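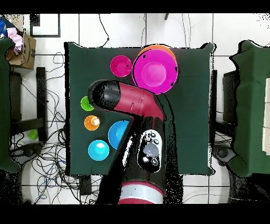
Unit 6. Planning and Budgeting for a Tabletop Manipulation Cell
Course handout, revised April 2020
Prepared by Mitra Mazandarani

Reading before class: Unit 5 notes (payload and reach), and the Neltbridge request form, blank copy.

6.1 Scope

These notes cover the purchase of one small arm, its table, its tooling and the objects it handles. Mobile bases and two-arm cells are in Unit 9. The task used throughout is table clearing: plates, bowls and cups of light plastic are picked up and set down elsewhere on the same table.

A purchase plan has to answer four questions in order. What is the task? What does the arm need in order to do it? What does the room need in order to hold the arm? What will it cost to keep the cell running for the period of the grant? Most weak plans answer the second question first and treat the others as overhead.

6.2 State the task in terms a supplier can quote against

"Handles dishes" cannot be quoted. A usable statement gives:

The heaviest object, with its contents if any.
The widest and the narrowest grasp.
The farthest point on the table where a grasp must succeed, measured from the center of the base.
The direction of approach. Cups can be taken from above by the rim or from the side by the wall. Plates lying flat generally need a rim grasp or suction.
Whether objects may be stacked at the start.

Stacking deserves its own line. A small bowl by itself and a plate resting on a second plate are different jobs. The second needs a thinner fingertip and better height control, and it may need a force sensor at the wrist. If stacks are in the task, put the sensor in the first request. Adding one later usually means a new flange, a new cable and a new tool calibration.

6.3 Reach and the table

Catalog reach is measured with the arm extended. Near full extension the arm is slow to correct and has few choices of wrist angle. For planning, use 83 percent of catalog reach as the outer limit of the working area. Draw that circle on a plan of the table. Then draw the area too close to the base for a downward grasp. The region between the two is what you are paying for.

The arm also covers part of the table. From an overhead camera, the forearm and end section will hide objects beneath them, and the hidden area moves with each pose. There are three usual responses: a second camera to one side, a camera on the wrist, or a parked pose to which the arm returns before each image is taken. The parked pose costs nothing to buy but adds time to every cycle. State which one you have chosen and enter its cost.

Table covering is a small item that is often left off. A plain cloth in a single dark color helps separate bright objects from the background. Cloth can also wrinkle or shift under a dragged object. Budget for two, with clips.

6.4 Objects

Buy objects in duplicate and at the same time. Color batches change, and a replacement cup of a slightly different green is a different cup to a classifier trained on the first one. Record the diameter, height and mass of each item when it arrives. Colored plastic tableware is cheap and light, but glossy surfaces throw highlights, and a depth camera may return gaps there or speckle along the edges. Run a test capture of the full set before placing the larger order.

For the Kullar cell the object line was 40 dollars. It was spent again in October after the first set was lent to another course.

6.5 The room

Check each of these on site, with a tape measure:

Floor. Tile is acceptable under a heavy table. Check that every foot has full contact and that no foot rests across a grout line.
Power. Arm controller, computer and cameras, with the emergency stop circuit shown separately.
Cable routing. Loose cable on the floor beside the table is a trip hazard and a source of faults that are hard to trace. Price floor channel and overhead trays in the first request. Overhead camera leads need strain relief at both ends.
Seating. Chairs used by operators must sit outside the reach circle plus the safety margin. Mark their positions on the plan.
Storage. Shipping boxes are kept until the warranty inspection is signed. Give them a place on the plan or they will take one.

6.6 Cost lines

Use the line numbers below on the form. A line that does not apply is entered as zero with a note.

1. Arm and controller
2. End tool, fingertips, spare fingertips
3. Force sensor, if required
4. Cameras, mounts, lenses
5. Computer
6. Table, covering, clips
7. Power, cable channel, trays
8. Safety: stop buttons, floor marking, barrier if required
9. Objects, two sets
10. Shipping, duty, unpacking
11. Training for operators
12. Service and spares, per year
13. Reserve

Line 7 is the one most often set too low. In the Kullar cell it was entered at 50 dollars and closed at 358, almost all of the difference being cable tray and longer camera leads. Eamon Ó Ceallaigh's closing sheet for that cell is in the course folder. Compare it with the opening sheet line by line.

6.7 Order of purchase

The arm normally has the longest delivery time, so it is ordered first. Table, power and cable work should be finished before it arrives. Fingertips are ordered after the object set is measured. The computer is ordered last, once the camera count is fixed.

Do not accept delivery into a room without a working stop circuit. Suppliers start the warranty period at delivery, and an arm left in its box uses it up.

6.8 Assignment

Prepare a one-page plan and a completed cost sheet for a table-clearing cell in the Hayes room. Include the table drawing with both circles, the camera choice from 6.3 and a written reason for any line entered as zero. Quotes may be taken from the Grindametti price list in the folder. Ronaldo Andrade will check drawings before submission if they are sent to him a week ahead. Submit the sheet and the plan as separate files.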